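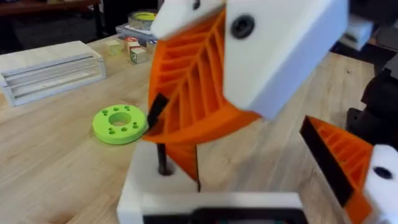 I spent most of November trying to decide what to do with the big butcher-block table, and I finally have an answer. It stays. I'm writing down what I looked at in case someone else is stuck on the same thing.

The other choice was a laminate top from Priretti, which Dexter Buenaventura has in his shop and likes. It wipes clean in one pass and you never have to think about it. But I like working on pale wood. Small parts show up well against it, and when I drop a black screw I can find it again.

The wood does have marks. There are dark specks here and there across the planks. Alina Chiriac thought I should sand the whole top down to get rid of them. I tried a patch 2 inches wide near one corner, decided I couldn't tell the difference, and quit. They don't bother me.

Clamps on the edge

Everything that needs to stay put gets clamped to the edge. I don't drill into the top. The lip is thick enough for a small clamp to get a good bite, and the middle stays open for whatever is being handled that day. Lately that has been small orange and white pieces, one of them a lot like a puffin, with a ridged beak and a black dot for an eye.

Power is at the edge too, in a black box with the wires running out to the side. I used to keep it on the floor and kicked it constantly.

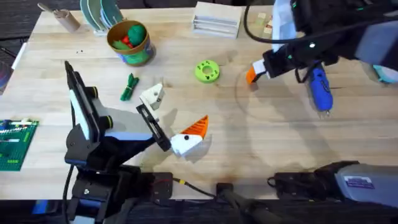 Oil and cleaning

I put on a thin coat of mineral oil, wait 15 minutes, and wipe off what's left. Then I leave the table alone overnight. Olaia Montoya uses a wax blend on hers and gets a harder finish, but it takes longer and I don't have the patience.

For everyday cleaning I use a barely damp cloth and then a dry one. The carpet underneath is dark and hides sawdust, so I vacuum it whether it looks dirty or not.

Next up is the lamp, which buzzes.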